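# How a Workshop Robot Arm Learns to Putt

*Written by Mawar Lumenta for the younger members of the Grallthorpe shared workshop*

A robot arm is a chain of stiff parts joined by motors. The stiff parts are called links. The places where they meet are called joints. Your own arm has links too: the upper arm, the forearm and the hand. The elbow is the joint between the first pair.

The arm in this project is called Sterker. Yusri Nair and his daughter Syahrul are building it at Grallthorpe, and its job is to push a golf ball across a small mat with a club. The job is small on purpose. It uses most of the ideas that a larger robot needs, and it fits on a table.

## Joints and angles

Each joint in Sterker turns around one line, called its axis. A door does the same thing around its hinges. If you know how far every joint has turned, and how long every link is, you can calculate exactly where the tip of the arm is. Engineers call this forward kinematics. "Kinematics" means the study of movement without asking what forces cause it.

The opposite problem is harder. Suppose you know where you want the tip to go. What angles should the joints have? This is inverse kinematics. There may be more than one answer. Put your fingertip on a table and keep it still, then lift your elbow. The fingertip stays in the same place, but the angles in your arm change. A robot program has to choose one of the possible answers and keep to it, or the arm will swing about between them.

There may also be no answer. If the ball is farther away than the arm can stretch, no set of angles will reach it. The program must check for this before it starts any motor.

## How a motor knows where it is

A plain motor spins when it gets power. It does not know how far it has spun. A robot joint therefore has a sensor called an encoder, which measures the angle of the joint.

The controller is the small computer that runs the motors. It repeats the same loop many times each second:

1. Read the angle from the encoder.
2. Compare it with the angle that was asked for.
3. Work out the difference, which is called the error.
4. Change the power to the motor so that the error gets smaller.

This is a feedback loop. You use one when you fill a glass from a faucet. You watch the level, and you turn the faucet down as the water nears the top.

If the controller reacts too weakly, the joint is slow and may stop before it gets to the right angle. If it reacts too strongly, the joint goes past the angle, comes back, goes past again and shakes. Setting the strength is called tuning. Syahrul tuned the elbow joint of Sterker on her own. Her first setting made it buzz, and she wrote down the number so that it would not be used again.

## Gears

The motors turn too fast and too weakly to lift a link directly. Gears fix this by trading speed for turning force, which is called torque. In the shoulder joint the ratio is 100 to 1. The motor turns 100 times for each single turn of the joint. The joint moves slowly, but it can hold the weight of everything beyond it.

Gears have a fault called backlash. There is a thin gap between the teeth of one gear and the teeth of the next. When the motor changes direction, it has to cross that gap before anything moves. In a putting stroke the club swings back and then forward, so the direction changes just before the part that matters. The Sterker program starts the forward swing a little early to take up the gap.

## The world inside the computer

Before the real arm is allowed to hit anything, it hits things in a simulation. A simulation is a set of calculations that imitates the real world. Every object in it has a shape, a position and a mass, and the surfaces have friction. The computer moves time forward in very short steps. At each step it works out which objects touch, what forces act between them, and where everything should be next.

The builders use a program they named Misotico for this. In Misotico the robot is a black arm on a wooden base. It stands toward the back of a light gray table. A flat green mat lies on the table, with a small white ball on it, and there are clubs in blue and orange. Colored blocks can be placed near the mat too. The shapes are simple. A club can be made from a long thin part and a chunky head, because the calculations need only enough shape to get the contact right.

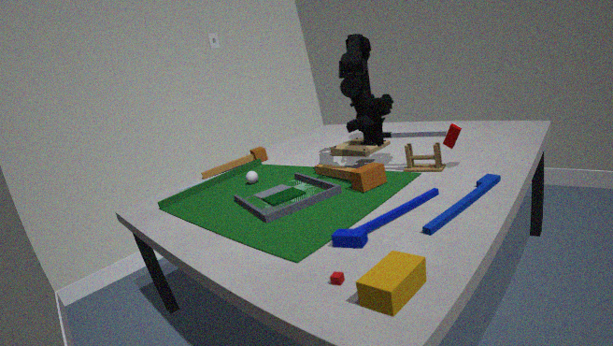
Simple shapes also save time. A smooth, curved object has to be described to the computer as a large number of tiny flat faces, and each one may need to be checked for contact. A box has six faces. The computer can check a box very quickly, and so it can run more practice strokes in an afternoon.

Shadows and colors do not change how a ball rolls. They are included so that a person can look at the result and judge it, and so that a camera program can practice finding things. If a camera program only ever sees a green mat under one kind of light, it may fail when somebody opens the blinds. The builders change the lighting between runs.

## Where is the ball?

Every position has to be measured from somewhere. The starting point is called the origin. From the origin, three numbers give a position: how far along, how far across, and how far up. Together, the origin and its three directions make a coordinate frame.

Sterker uses several frames. One is fixed to the table, one to the base of the arm, and one to the part that holds the club. The ball might be described in the table frame while the arm does its calculations in the base frame. The program has to convert one into the other. Many robot mistakes come from skipping this step. Marama Pirihi, who wrote the camera program, once left out the conversion, and the arm carefully putted at a spot on the table where there was no ball.

## Planning the stroke

A path is the line that the club head will follow. A trajectory is that path with times added: here at the start, there a moment later, and so on. For a putt, the timing matters as much as the line. The speed of the club head at the moment of contact decides how far the ball goes.

The planner also has to keep the arm away from everything it should not touch. This is called collision checking. It tests many positions along the path and asks whether any link overlaps the table or another object. Raised borders need special care. A club head that passes safely over a flat mat can still catch on a border a short distance away.

## Practice

Misotico ran 1398 practice strokes before Yusri was satisfied with the plan. After each one, the program recorded where the ball stopped and how far that was from the target. It then made small changes to the swing and tried again. If a change made the result better, it was kept.

This is one kind of learning by trial and error. It works well in a simulation, where a missed ball can be put back at once and nothing wears out. A real motor wears a little each time it moves.

## Why the real table is different

A simulation is never a perfect copy. The real mat has fibers that lean in one direction, so the ball rolls farther one way than the other. The real table may not be level. Real links bend slightly under load. Engineers call this difference the reality gap.

There are several ways to make the gap smaller:

- **Measure.** Roll a real ball down a small ramp, note where it stops, and set the friction in the simulation to match.
- **Vary.** Change the friction a little between practice strokes, so that the swing does not depend on one exact value.
- **Correct.** Let the real robot watch its own result and adjust the next stroke.

Syahrul did the ramp test 19 times and used the middle value from her list. A single very long or very short roll does not affect the middle value much. It would affect the average more.

## Rules for working near the arm

A robot arm does not know you are there unless it has been given a sensor for that purpose. Sterker has none. During tests, the club head moves at up to 2 meters per second, which is fast enough to hurt. These are the rules at Grallthorpe:

- An adult holds the stop button whenever the motors have power.
- Everyone stays behind the tape until the power light is off.
- Eye protection is worn by all, including people who are only watching.
- Long hair is tied back and sleeves are rolled up.
- Nobody reaches for a ball while the arm is moving, however slowly.

The stop button cuts the motor power directly. It does not send a message to the program, because a program that has gone wrong may not read its messages. When power is cut, spring brakes in the shoulder and elbow keep the arm from dropping.

## Something to try without a robot

You need a ruler, a small ball, a piece of carpet and a partner. Place the ball on the carpet. One of you is the controller and keeps both eyes closed. The other is the sensor and may only say "farther," "nearer," "left" or "right." The controller pushes the ball with the ruler, and the sensor reports where it stopped compared with the target.

Write down each report and what the controller changed next. Then repeat the test on a bare floor without changing anything else. The pushes that worked on the carpet will probably be too strong, and the controller will have to tune them again.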